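Bench cell budgeting

Bench cell budgeting is the practice of estimating the full cost of a small robot workstation before any part of it is ordered. A bench cell usually consists of one or two arms, grippers, cameras, a table and a set of ordinary objects to handle. The term is used mostly by teaching labs and small integrators.
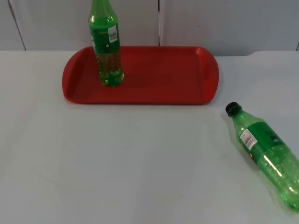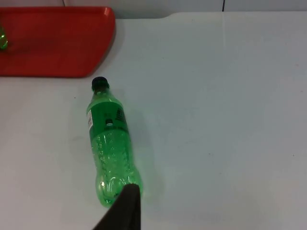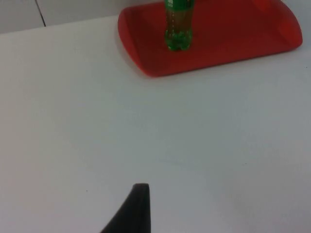

Green plastic bottles and a red tray on a white tabletop.

Main cost items

The arm is the largest single purchase, but it seldom makes up the whole budget. In the Lemham planning guide, revised in September, the arm takes 49 percent of the total. Grippers and spare fingers take 12 percent and cameras with mounts take 16 percent. The rest goes to the table, wall panels, lighting, cabling, computing and training.

Gripper fingers are treated as consumables. Suppliers such as Wirnari sell them in sets, and buyers are advised to price a second set with the first order. Shipping on a single replacement can cost more than the part.

Cameras are budgeted by position. A fixed camera needs a stand or bracket, and a wrist camera needs a mount, a cable that can follow the arm and an allowance for its weight. That weight is subtracted from the payload the arm can lift.

Objects and supplies

Test objects are bought from ordinary stores and entered on a separate line. Bottles, trays and cups cost little, but they wear out, and a discontinued package can be hard to replace. The Brukamance method sets aside 7 percent of yearly running costs for them.

Leasing

Kyriakidis and several other dealers offer leases that cover the arm and controller only. Grippers, cameras and furniture remain the buyer's expense.

See also: Payload; End effector; Total cost of ownership

Last edited January 16, 2025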